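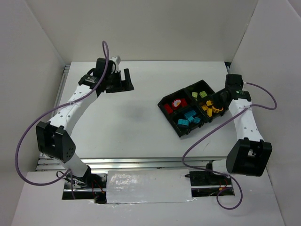

Figure 1. The black compartment tray on the white tabletop.

Keeping Small Things: How Households on Our Street Sort, Store and Lose Their Buttons, Screws and Seeds
Term project report, Community Studies
Submitted 17/09/2025

Introduction

My grandmother kept her buttons in a biscuit tin, and when I was small I was allowed to tip the whole lot out on the rug and sort them by colour, which kept me quiet for most of a wet afternoon. I suppose that tin is where this project started, although it took me until second term to work out that it could be a project at all. What I wanted to know was how ordinary households look after their very small belongings, the things too useful to throw out and too fiddly to put anywhere sensible.

I had first planned to write about garages only, but my supervisor felt (quite rightly, I now think) that this would leave out sewing rooms, kitchens and the bottoms of wardrobes, where some of the best material turned out to be.

How I went about it

I visited 40 households on Alvarado Street and in the lanes behind it, down as far as the Uvska bakery. Each visit was meant to take twenty minutes. Most went a good deal longer, as people are very generous with tea once you ask to look in their drawers. I asked everyone the same three questions: where do you keep your small things, who put them there, and when did you last go looking for one and fail to find it? I wrote the answers in a notebook and typed them up the same evening while I could still read my own handwriting.

Two households asked to be left out after the visit, and I have taken their answers out of everything that follows.

What people keep them in

Jars were the great favourite. Jam jars, coffee jars, and in one shed a whole row of pickle jars with their lids screwed to the underside of a shelf, so that you twist the jar off when you want it. The owner had learned this from his father and was very pleased to be asked about it.

Trays with compartments came next, and opinion on them was strongly divided. People who liked them said you could see everything at once. People who didn't said the compartments were never the right size, and that one good bump put you back where you began. A retired dressmaker told me she had bought hers at the Grillano hardware store years ago, used it properly for one winter, and then gone back to envelopes.

Seeds were a different matter altogether. Gardeners mostly kept the original packets, folded over and pegged, with the year written on in pencil. Several belong to the Hurau seed swap and were much more careful about labels than anybody I met with a jar of screws. When you are handing something on to a neighbour, I think you feel you ought to know what it is!

Who does the sorting

I had expected this to follow the old lines, with men looking after screws and women after buttons, and in the older households it often did. In the younger ones it was more of a muddle. Quite often the person who sorted was simply the person who had moved house most recently and had been forced to look at it all.

Children came up again and again. Many people remembered sorting as a treat, just as I do, and a few still saved a jar for visiting grandchildren.

Problems with the study

My street is an old one with plenty of sheds, and I would expect quite different answers from people living in flats. I also visited mainly on weekday afternoons, so I missed most of those who work full time. If I did it again I would go on Saturdays, and I would ask about batteries, which came up at nearly every house and which I had no place for on my sheet.

Thanks

My thanks to everyone who opened a drawer for me, and to the household that sent me home with a bag of spare buttons. They have gone in the tin.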